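Two riders, one truck: an interview with the crew chief at Cirnell Racing

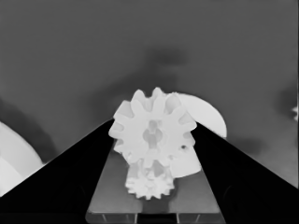 Getting through the winter

The Cirnell team works out of a rented unit in Flelmont, where it prepares two 1000 cc bikes for the national superbike series. The crew chief has been there for three seasons. We spoke in January, a few weeks before the first test.

"The winter is mostly stripping things down and ordering parts," he said. "The engines went out in November and came back after the holidays. We had the forks serviced while we waited."

Both riders are staying on, and that has made the work easier. "We already know where they like the bars and how they want the rear to feel. Last year we lost the whole first test on that."

The biggest change is the suspension. The team has moved to Radwan shocks, and the crew has run them only on the dyno and in one short private session. "I can't tell you if they're better yet. The adjustment range is wider. One rider liked the turn-in and the other wanted it softer."

On money

The budget is the same as last year, but tires and diesel cost more. The team will skip one of the away tests to cover it. "I'd like to go. We'd learn something there. But if we crash a bike in March we need the parts on the shelf."

He would not give a target for the championship. Last season's best finish was a fifth, in the rain. "We want both bikes in the points every weekend. We didn't manage that last year, mostly because of clutch trouble. The clutch is a different one now."

The truck leaves for the first test at 5 a.m., and he will be driving.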